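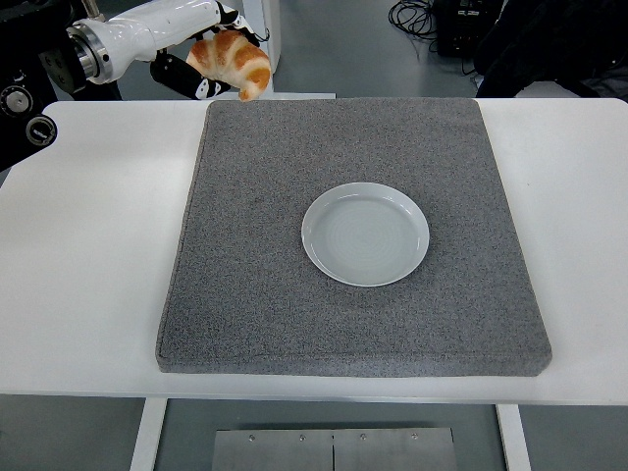
Figure 1. Croissant with a glossy, browned crust and paler layers showing in between.

What Happens to Unsold Bread and Pastry in a Small Bakery

Seidu Quartey
Food and Community, final project report
Submitted 3 Jan 2022

1. Introduction

This report looks at baked goods that are not sold by closing time. I wanted to find out how much is left over at a small bakery, what kinds of items are left over most, and where they go afterward. I chose bread and pastry for two reasons. They are sold on almost every street in Andetia, and they lose their value faster than most other foods. A can of beans that isn't sold today can be sold next month. A roll that isn't sold today is worth half as much tomorrow morning and nothing by the day after.

My first plan was to compare several shops. I wrote to 11 of them and got four answers, and only two of those were yes. The two were Landov, a bakery on the east side of town that bakes everything on site, and Verari, a cafe near the bus station that gets its pastry delivered. Verari later had a change of manager and could give me only an interview. The counts in this report are all from Landov. The cafe interview is used in Section 5.

2. Background

Bread goes stale mostly because the starch in it changes after baking. When dough is heated, the starch takes up water and softens. As the loaf cools and sits, the starch slowly firms up again and the crumb gets hard. Drying out is part of it too, but a loaf in a sealed bag will still go stale. This also explains why a stale roll gets softer when it is warmed in an oven, at least for a short time.

Pastry with a lot of butter in it behaves a little differently. The inside stays pleasant longer than the inside of a lean roll, but the outside goes downhill quickly. A croissant crust is crisp when it is fresh, and then it picks up moisture from the inside and from the air. After one night in a bag it is soft and a bit leathery. The bakers I talked to at Landov all said customers judge a croissant by its outside, and that a soft one will not sell at full price even if it tastes fine.

Bakeries also have a reason to bake more than they expect to sell. An empty shelf at three in the afternoon looks bad, and people who come in for one thing and don't find it may leave without buying anything. The owner at Landov told me she would take a few leftovers over an early sellout on any day of the week. I heard the same at Verari in almost the same words.

3. Method

I visited Landov at opening and at closing on 11 working days in May. At opening I wrote down what was put out for sale, using the baker's own production sheet and adding anything that was brought out later in the day. At closing I counted what was left on the shelves and in the display case. Items that had been dropped or had come out of the oven badly were not counted, since they were never put out for sale.

I sorted everything into five groups: rolls, loaves, croissants, muffins, and filled pastries. Flat breads went in with loaves. Cookies were left out because the shop keeps them for several days and a cookie left at closing is not really a leftover.

I asked the person closing up what would be done with each group and wrote that down on the same sheet. I did not follow the items after they left the shop, so in those cases I am relying on what I was told.

I also wrote down the weather and whether there was a school holiday. I did not end up using the holiday column. There was only one holiday in the period and it was a slow day for other reasons (the water was off on that street until noon).

4. Results

Over the study period 700 items were put out and 100 were unsold at closing. That is one in seven.

The unsold items by group:

Rolls: 41
Loaves: 24
Croissants: 17
Muffins: 11
Filled pastries: 7

Rolls were the largest group by far, but they were also the item baked in the biggest numbers, so this was expected. I had planned to show each group as a share of its own production. I can't do it properly because on three days the production sheet listed rolls and small loaves together. I noticed this too late to ask for the separate numbers.

Filled pastries had the fewest leftovers. The baker makes them in small batches and will make a second batch before lunch if the first one goes fast. No other group is handled this way except muffins, and with muffins it is only done on Saturdays.

Rain made a clear difference. The two wettest days had the most leftovers, mainly rolls and croissants. The closing staff already knew this and one of them guessed the result before I had finished counting. The baking starts at four in the morning, however, and the amounts are set the evening before, so a wet morning comes as a surprise unless somebody has looked at the forecast.

What was done with the leftovers was less tidy than I had hoped. Plain rolls were usually bagged and sold the next morning at half price. Loaves were sliced and dried for bread crumbs, which the shop sells in paper bags by the register. Croissants were either taken home by staff or kept for baking again with almond filling. Muffins mostly went home with staff. Filled pastries with cream were thrown out each evening because of food safety rules, and this was the only group where everything left over went in the trash.

5. The cafe interview

Verari doesn't bake. A driver brings the order before six, and the number has to be sent in by noon the day before. The manager said this makes her order on the safe side. She can't send anything back and can't get more during the day.

She offered a discount bag in the last hour for a while, through a sign on the door. It sold well, but some regular customers began coming later and buying only the bag. She stopped it after one season. Now the staff take leftovers home, and whatever they don't want is picked up by the kitchen at Aidoo Hall, which serves a free breakfast on weekdays. The pickup does not run on weekends, so the Saturday leftovers are the hardest to deal with. She did not keep written numbers and did not want to guess.

6. Discussion

The amount left over at Landov was lower than I expected before I started. I think there are two causes. The shop is small enough that the same person decides what to bake and sees what is left at night. It also has a second use ready for most of its leftovers. Bread crumbs and almond croissants are real products that people come in to buy. The owner said almond croissants sell out on most days they are offered and that she has at times set aside plain ones on purpose to make them. This raises a problem with my count. If some croissants are meant to be left over, then they are not waste in the usual sense, and I have no way to tell which ones they were.

The second use takes work. Slicing and drying a tray of old loaves takes most of an hour, and the crumbs bring in less than the bread would have. The staff did not seem to mind, but it was always done at the end of a long shift.

The cafe shows a different side. Ordering early and not being able to change the order leads to more caution, and selling cheaply at the end of the day can take sales away from the rest of the day. A bakery has more choices because it still has an oven.

7. Limits of the study

The period was short and covered only one time of year. The owner said December is completely different. I counted at one shop only. Staff knew what I was counting, and they may have pushed a little harder to sell things in the last hour. The mixed entries for rolls and small loaves have been mentioned above. Weights would have been better than item counts, because a loaf and a muffin each count as one here.

8. Suggestions

Check the forecast the evening before and bake fewer rolls and croissants if rain is expected.

List rolls and small loaves separately on the production sheet every day.

Make cream-filled pastries to order in the afternoon.

Ask Aidoo Hall if a Saturday pickup is possible - both shops said they would use it.

I gave these to the owner at Landov on one page. She has already changed the production sheet. She was not sure about the afternoon orders, as most people who buy a filled pastry decide when they see it.

9. Thanks

Thank you to the morning and closing staff at Landov for letting me stand in the way twice a day, and to the manager at Verari for the interview. The count sheets are in the binder handed in with this report.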